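Roboter übernimmt das Aufräumen bei uns — was wird aus dem Team?

Frage von Loukia Bakalis

Hallo ihr Lieben, ich arbeite bei Florik im Raumservice und seit Mai ist bei uns ein Arm im Einsatz, der Regale einräumt und Pflanzen versorgen soll. Meine drei Kolleginnen sind unruhig. Wie war das bei euch?

Antwort von Svend Thygesen

Liebe Loukia, ich kann dich gut verstehen! Bei uns fiel keine Stelle weg, aber die Arbeit ist eine andere geworden — weniger Bücken, dafür mehr Danebenstehen und Nachbessern. Lasst euch die Schulung unbedingt als Arbeitszeit schreiben, das haben wir anfangs verschlafen. Am meisten Geduld braucht man an Stellen wie am Regal mit der Grünlilie, wo die langen Blätter nach vorn überhängen und der Greifer davor arbeitet. 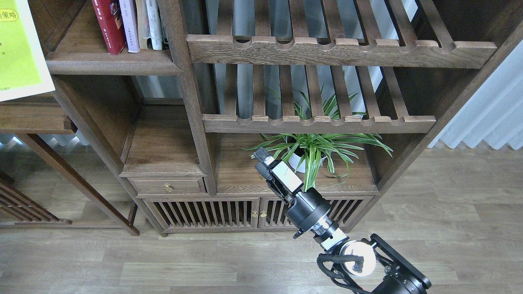
Antwort von Dionysis Psarras

Kommt auf den Chef an. Fragt den Betriebsrat, falls ihr einen habt.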